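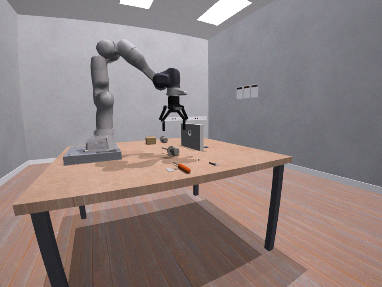

Murden Residents' Board > Planning and Housing > Papadopoulos yard: what are we really getting?

terrace_end
Has everyone had the leaflet from Vellel? Came through my door last night, glossy, eight sides, and I've read it three times without finding out what the flats will cost. It says 129 new homes on the old Papadopoulos timber yard and "a strong share of affordable housing". The strong share is 11. You have to go to the planning statement on the council website to find that, page 70, in a table.

I'm not against building there. The yard has been an eyesore since it shut and I'd sooner look at windows than at that fence. But I do want to know who these homes are for, and the leaflet seems to have been written by someone hoping I wouldn't ask.

Svyatoslav Kovalchuk
The same people wrote the Alia Court leaflet, or they have the same thesaurus. "Vibrant", "nestled", "a short stroll from the station". I have done that stroll with a pushchair and it is 24 minutes, most of it uphill.

I'd be careful with the 11, though. Affordable on that table means shared ownership as well as rent. They are different things and the leaflet lumps them together.

mossybank
I'm going to be the unpopular one. I'm 31, I grew up on Cutler's Rise, and I rent a back bedroom from my auntie. Every time anything is proposed here there's a thread like this one and in the end it gets smaller or it doesn't get built. Eleven is rubbish, agreed. Eleven is also more than the yard gives us now.

terrace_end
Not having a go at you mossybank. I'd just like them to say the number out loud and then we can argue about it.

oldpost
Went to the drop-in at the library on the strength of this thread. Two young people in Vellel lanyards and a model under a plastic box. Very polite. Every question I asked was "something we're taking away". I asked how many things they'd taken away from the last drop-in and whether any had come back, and got offered a biscuit.

Since they weren't writing anything down, I did. My list, with what I was told.

1. Parking. They say the car-free policy means no permits for new residents. The officer I rang at the council says no such decision has been made. One of those is wrong. If it's the Vellel version, then Alia Street gets the lot, because it's the only road within reach that isn't already permit only.

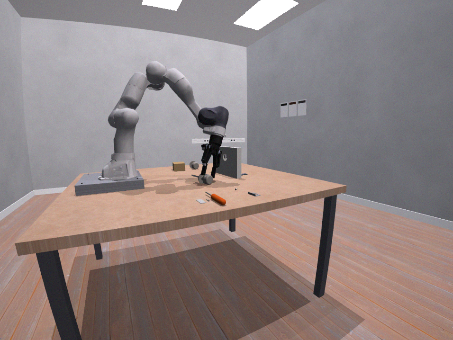

2. The wall. The brick wall along the back lane is "retained where feasible". I asked who decides what's feasible and was told the contractor. So, gone then.

3. Service charge. No figure. Not a range, not a comparison with Alia Court, nothing. Anyone buying a share needs this more than they need the picture of the roof garden.

4. Local priority. The leaflet says local people will be "at the heart of" the sales process. The lanyards couldn't tell me if that means a fortnight's head start, a discount, or an email.

5. The surgery. There's a "potential health space" on the ground floor. I asked whether any doctor has said they want it. Taken away.

mossybank
Number 4 is the one I care about. At Alia Court the local priority was ten days, and you needed a mortgage offer in hand on day one. I don't know a soul who managed it.

wrenfield
Can I put in a word for the other side? I sat through the Alia Court meetings, all of them, and the reason there's a playground there is that people kept turning up. The first drawings had a bin store in that corner. So moaning on here is fine but the comments form closes at the end of November and the form is what gets counted.

Also, oldpost, I had a different chat at the library. The girl I spoke to told me flat out that the wall was staying. Perhaps you got the wrong lanyard.

oldpost
Perhaps I did. Did she show you a drawing with it on?

wrenfield
She pointed at the model.

oldpost
The model has trees on it the height of the chimney at the baths. I wouldn't lean on the model.

Svyatoslav Kovalchuk
I've now read the viability summary, so you don't have to, though I wish somebody else would, as I may have got bits wrong. The argument goes like this. The ground is contaminated from the timber treatment, cleaning it costs a lot, so there's less money for cheap homes. Fair enough as far as it goes. But the clean-up figure is blacked out, and so is the price paid for the land. You are asked to accept a sum with both the big numbers missing.

If they paid too much for a dirty site, I don't see why that comes out of the affordable homes. Anyone in Murden over the age of forty could have told them what went into that ground. My father used to come home from there smelling of it.

terrace_end
Is blacking it out normal?

Svyatoslav Kovalchuk
Normal, yes. The council can ask for the full version to be published. Whether they do is another matter. I've written to both ward councillors and had one automatic reply.

gatepost_jan
What gets me is the sheer amount of paper. There's a transport document, a daylight document, a bat document. I opened the daylight one to see what happens to my kitchen and it's page after page of codes for windows. I rang up and a nice man said mine would see "a minor adverse effect". I said how minor, and he said less than moderate.

I'm not moving to the other side of the argument over a kitchen window, mossybank, I do take your point about the back bedroom. My grandson's in the same boat. I just don't believe a word they tell me any more, and that's not a good way to be about your own street.

mossybank
That's fair Jan. I don't believe them much either. I just think if we ask for fewer floors and more cheap flats and the wall and the parking, they'll give us fewer floors and call it listening. If I could pick one thing I'd pick more homes for rent, and I'd let them have the extra storey for it.

terrace_end
You'd lose half this board on the extra storey.

mossybank
Then half this board can tell my auntie when she gets her bedroom back.
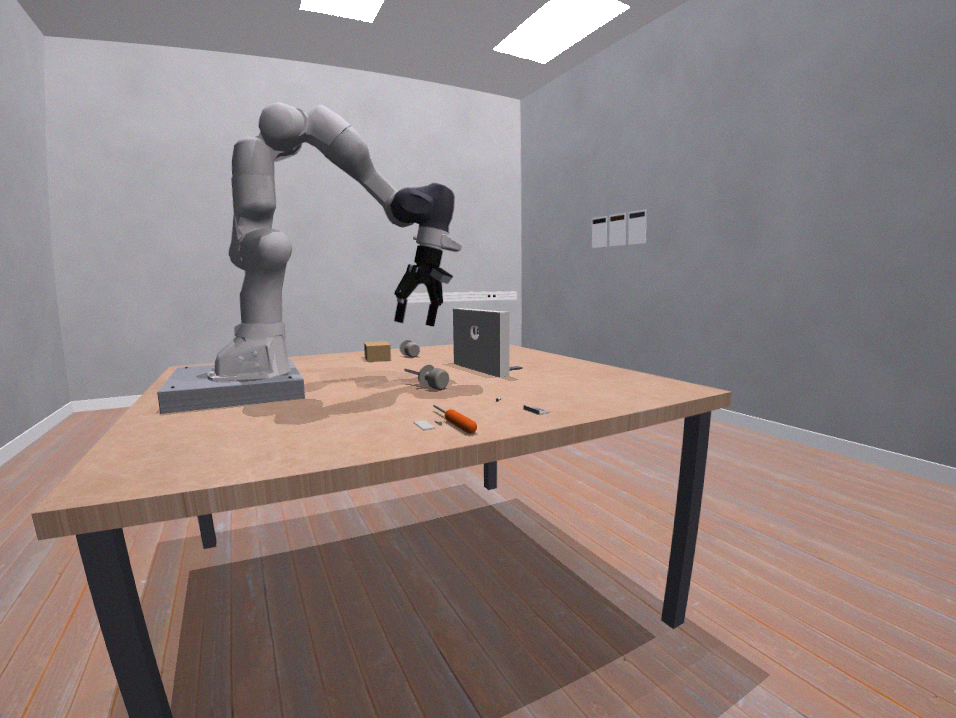 Tumaini Waweru
I'd sign up to mossybank's version, with one change. Get the rent homes written into the legal agreement with a date, before the private flats can be lived in. Alia Court was meant to have its rented block first. It came last, after two "reviews", and it was smaller by then. A promise with no date on it isn't worth the stamp.

And I disagree with Svyatoslav on the land price. Knowing it would feel good, but the inspector won't care what they paid. Spend the effort on the agreement.

Svyatoslav Kovalchuk
The land price is how you show they can afford more rent homes in the first place. Otherwise you're asking them to be kind.

Tumaini Waweru
Then ask for both, but put the agreement at the top. Nobody at the council reads to the bottom of these things, I've seen the replies.

wrenfield
Could somebody draft something short that people can put in their own words? Not copy and paste, identical letters get treated as one.

oldpost
I'll do a page tonight and put it up here. Wall is going in it whether you like it or not.

gatepost_jan
Put the surgery in as well please. It takes me till half past eight to get through on the phone and by then the appointments have gone.

terrace_end
Vellel have just emailed me back, by the way. I asked for the price of a two-bed. They've thanked me for my interest and added me to the mailing list.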